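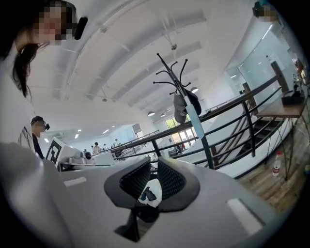 1. Background

Langat is a small firm in Ambridge that collects hand movement data for companies building robot arms. Before November all of it came from operators driving an arm by remote control. The firm now uses hand-held grippers, which a person carries and works directly. For this report I spent 13 shifts on the upper floor and talked with staff about how their jobs had changed.

2. What the work is like now

Operators hold a gripper in each hand. The white cubes carry square markers used for tracking position. Training used to take up to 2 weeks and now takes one afternoon. The daily target went from 82 recordings per team to 1,000, and most of the complaints I heard were about that number.

Andor Hegyi drove the old arm for three years. He said the new job is easier to learn and harder on the wrists. He also said he used to be asked for advice and now he is mostly asked for his count. Nicanor Quezada joined after the change and likes being on his feet, but he finds the repetition tiring by mid-afternoon.

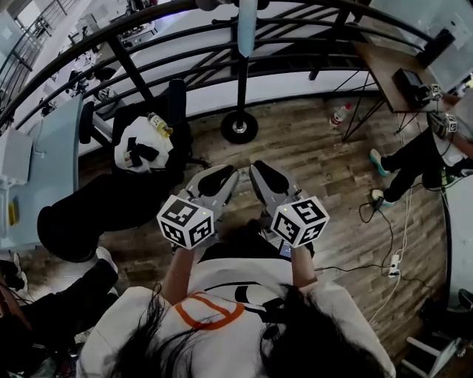
3. Findings

Nobody was laid off. Two arm drivers moved to checking recordings, at the same pay. The others became gripper operators and kept their hours. Breaks are still set by the old schedule, which was written for seated work. Four of the six people I interviewed wanted shorter turns with the grippers, and the shift lead has agreed to try this.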